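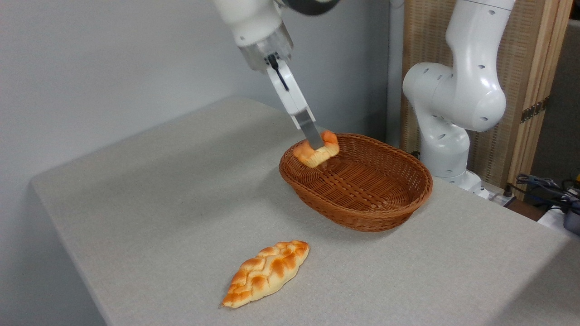 Filed under: Shop Talk / Robots at Work
14 comments · Share this

I have a sore left shoulder this week and I am blaming it entirely on bread.

If you've been reading since June you'll know that our little group at Trunwood has been teaching a pair of arms to tidy up a table, and that by "teaching" I mean one of us sits down, takes hold of the controls and does the job through the robot, over and over, while everything gets recorded. This month's job is bread into basket. It sounds like the sort of thing you'd hand to a four-year-old, and I said exactly that to Perihan Ersoy when she put it on the board. She smiled and gave me the first shift. I should have known!

The first thing I learned is that a twisted roll has no good side. With a block you come down square, you close, you lift, done. With a knotted roll every place you might grab is a lump or a dip, and a grip that looked lovely from my chair would let the thing swing around like a door handle as soon as it left the table. I spent most of Monday morning chasing one roll across the cloth. (Yusri Krishnan was eating his lunch behind me and offering advice. Yusri, if you're reading, the advice was bad.)

What finally helped was coming in steeper, with the fingers angled down over the thick part of the knot, and then closing slowly until I saw the surface give a little. After that I stopped thinking about the roll and started thinking about the basket, and that's where the real trouble lives.

The rim! I had no respect for the rim. It's a shallow basket, so you assume you can just glide over the edge and let go, but if you open the fingers too high the roll bounces, and if you go too low the outside finger catches the weave and drags the whole basket toward you. My habit was to aim for the near wall, it being the closest spot, and set the roll down just inside. Perihan let me do 33 of those before she wandered over and asked where the big loaf was going to go.

Well. The big loaf is a braided one, long and pointy at both ends, and it goes in second. If the roll is parked up against the near wall then the loaf has to come in over the top of it, and you end up with one tip in the basket and the other waving about in the air. So now we alternate. Some runs finish with the roll close in, some with it pushed to the far side, and some with it plonked in the middle to make life difficult. Daiane Vasconcelos, who does the training side of things, wants all of them, including the awkward ones, as long as the person driving sorts it out in the end. She'd much rather have a clumsy save than a run we threw away. I argued about this for a good ten minutes and then lost.

The target for the month is 1132 good runs. We're doing them in batches of 30, and between batches you have to get up and walk around the building, a rule I thought was silly right up until the shoulder thing. You tense up without noticing. The controls weigh almost nothing but you're holding your arm out in front of you, slowly, being careful, and the careful part is what gets you. Vallside, where two of our drivers came from, apparently used padded elbow rests, so we're going to try and make a set. If anyone has a pair going spare, hit reply.

A few people wrote in after the last issue asking why we don't just program the motion and be done with it. For one roll in one spot, sure, go ahead, you'd be finished by lunch. But we move the basket every run and we turn the bread every run, and a person driving deals with all that without even thinking about it — you see the roll is sideways and your wrist goes sideways. Those little adjustments are what we want to get into the recordings. Daiane describes it as collecting all the things I don't know I'm doing. I've decided that's a compliment.

Someone else (hi, Heloísa!) asked how you get good at driving. Slowly, is my answer. My first day I was so busy watching the fingers that I forgot the rest of the arm had an elbow. These days I look at where I want the bread to end up and let my hand follow, a bit like reversing a car once you've quit staring at the wheel. I still pause too much. If you play my runs back there's a tiny freeze right before every grasp, and Daiane is worried the robot will pick it up as part of the job, so I've been told to commit. Vanderleia Marinho doesn't freeze at all. Her runs are so smooth I watched four in a row just for pleasure, and then went back to my own and felt like I was wearing oven gloves.

We did a first test on Friday with a model trained on just the first 80 runs, which is far too few, and we all knew that, and we all stood there anyway. It reached for the roll, stopped above it for a moment (my freeze! I'd know it anywhere) and closed on thin air a finger's width to the left. Then it carried nothing, very carefully, to the basket and let go of it. Yusri clapped. I was a bit moved, if I'm being soft about it, since it had plainly got the idea of the thing even with nothing to show for it.

Next up are both arms together, one to steady the basket and the other to load. I've had a single go at it and it's patting your head and rubbing your stomach, with bread. Vanderleia has volunteered for the early shifts and I've put my name down for the afternoons, shoulder permitting. Drivers, please write your batch number on the sheet before you walk your lap, and put the loaf back at the front of the table when you're done.

Tagged: teleoperation, demonstrations, pick and place
Shared 27 times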